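Briscombe Laundry Swap Starts the Year With Full Tables

BRISCOMBE — There are plenty of ways to spend the first day of a new year, and a good many folks in Briscombe chose to spend theirs folding towels. The Nallgate Street hall opened its doors at noon on 1st January for the annual linen and cloth swap, and by the time the coffee was ready the line had wound past the coat racks and out onto the front steps, with people hugging bags of tea towels, pillowcases and baby blankets against the cold.

The swap is a simple affair, and it has stayed that way on purpose. You bring clean cloth that you no longer need, you hand it over at the door, and you go home with whatever takes your fancy from the tables inside. There are no tickets and no points to add up, and if you turn up with nothing at all you are still welcome to take something home, which happens more often than you might think in the lean weeks after the holidays.

Roland Wainwright started the swap four years ago after clearing out his mother's linen closet on Dunmore Road and finding far more in it than one family could ever use. He had sheets still in their wrappers, he said, and tablecloths for a table that had been sold long before.

"I couldn't bear to put it all in the trash, and I couldn't fit it in my own place either," Wainwright said, stopping every few words to say hello to somebody coming in. "So I asked if I could have the hall for an afternoon. That first year we had 30 people, and I was over the moon with 30 people."

This year's turnout was 80, and the pile they brought with them came to more than 2000 pieces, from washcloths right up to a king-size quilt that three different households had their eye on. (It went to a young couple who have just moved into their first apartment, after some very gracious stepping aside by the other two.)

Much of the afternoon's work is sorting. Everything that comes in gets looked over, shaken out and folded, then put into plastic baskets by kind so that people can browse without having to dig. Sheets go along the back wall, kitchen cloths near the windows, and anything too worn to pass along goes into a bin for rags, which the Bendeck animal shelter is always glad to have for bedding. There is a fair amount of chatting over the baskets, too, and more than one lively debate about the right way to fold a fitted sheet. Wainwright has a method he swears by, though his sister told this reporter that he learned it from her and still gets the corners wrong.

Bright patterns went fast. Stripes were especially popular, as were the holiday prints left over from December, which people seemed quite happy to snap up at the start of January and tuck away for next time. Plain white towels were slower to find homes, but most of them had gone by closing.

Anyone who missed out can still drop off clean cloth at the hall during its usual opening hours, and the leftover baskets will stay out by the front desk until they are empty. Wainwright would dearly like more pillowcases, and he is also hoping someone can lend a second ironing board for next year — the one they have has a bad leg and has been propped up with a phone book since the day it arrived. Offers can be left with the front desk at Nallgate Street, marked for the swap. 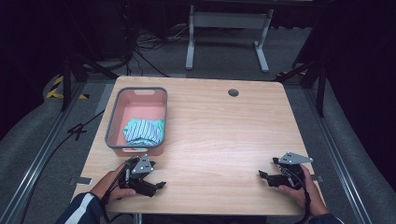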